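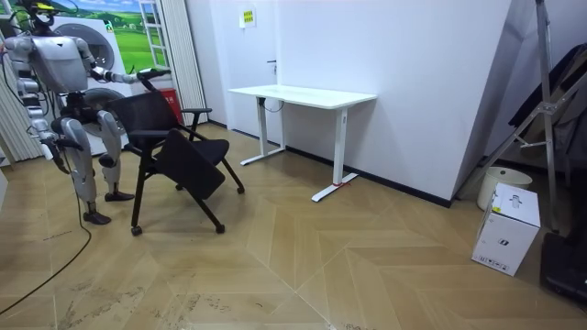
Office walk-through checklist, second floor
Prillano building, January 2020
Walked by: Ionuț Tudose
Accompanied by: Kaiwen Fu, who had the keys

Marks used: OK, FIX, WATCH. A FIX gets a name beside it. Last time several got the name "someone," and someone has done very little.

1. Exits and walkways

Main stair door opens fully: OK
Rear stair door opens fully: FIX (Mingxuan Tan)
It opens as far as the bicycle. The owner has been told that a stairwell is a means of escape and was interested to hear it.

Exit signs lit: OK
Walkways clear to full width: WATCH
Clear at nine in the morning. By two in the afternoon the paper delivery had moved into the corridor outside the copy room and looked settled.

Floor free of trip hazards: FIX (Zixuan Zou)
The carpet tile by the kitchen is up at one corner again. Packing tape is not a flooring product. Please order the proper adhesive.

2. Seating and desks

Chair bases and casters sound: FIX (Aiguo Han)
One caster missing from a chair in accounts. The person using it has learned to lean left. Take the chair out of use and tag it, and please do not swap it quietly with one from the meeting room, where I will find it in November.

Height adjustment holds under load: WATCH
Two chairs sink slowly over the course of a phone call. Fine for short calls.

Backrests tight: OK
Armrests tight: OK, apart from the one that came away in my hand. I have put it on Aiguo's desk with a note.

Desk edges and drawers: OK
Filing cabinets, one drawer open at a time: FIX (Aiguo Han)
The interlock on the tall Rirko cabinet has given up. Load the bottom drawers first until it is repaired. At present the top drawer holds every binder since the move and the bottom one holds a scarf.

3. Electrical

Panel accessible, 36 inches clear in front: FIX (Kaiwen Fu)
The artificial tree is back. It was in front of the panel last year too, and the year before that it was a different tree.

Extension cords used as permanent wiring: FIX (Kaiwen Fu)
One under the rug in reception. We have budget for an outlet: the quote from Pathak came to $2,212 for the whole reception wall, and it has been sitting in the approvals folder long enough to have a coffee ring.

Power strips plugged into power strips: OK
A first. Well done, everyone.

Space heaters: WATCH
Allowed if they have a tip-over switch and are plugged straight into the wall. The one under the sales desk meets both rules and is also pointed at a wastebasket. I turned it around. Keep it turned around.

4. Fire equipment

Extinguishers mounted, gauge in green, tag current: FIX (Mingxuan Tan)
Number 4 is holding the copy room door open. It is in excellent condition and needs to go back on its bracket.

Sprinkler heads, 18 inches clear below: FIX (Zixuan Zou)
The storeroom boxes go to the ceiling. Nobody needs 200 presentation folders with the old logo, and if somebody does, they can keep them at home.

Alarm pull stations unobstructed: OK
Floor wardens listed on the notice: FIX (Mingxuan Tan)
Both wardens on the notice have left the company.

5. Kitchen

Fridge door seals: OK
Microwave clean and undamaged: Undamaged.
Kettle cord: OK, new Meva kettle, cord short enough not to hang over the counter
First aid kit stocked: FIX (Zixuan Zou)
Plenty of eye wash and slings. No bandages of any size, though there are several empty bandage boxes, neatly closed.

Open items go to Kaiwen by email. If you have fixed something, write down what you did and when. "Sorted" was accepted last year and will not be accepted again – see carpet tile.

Signed: I. Tudose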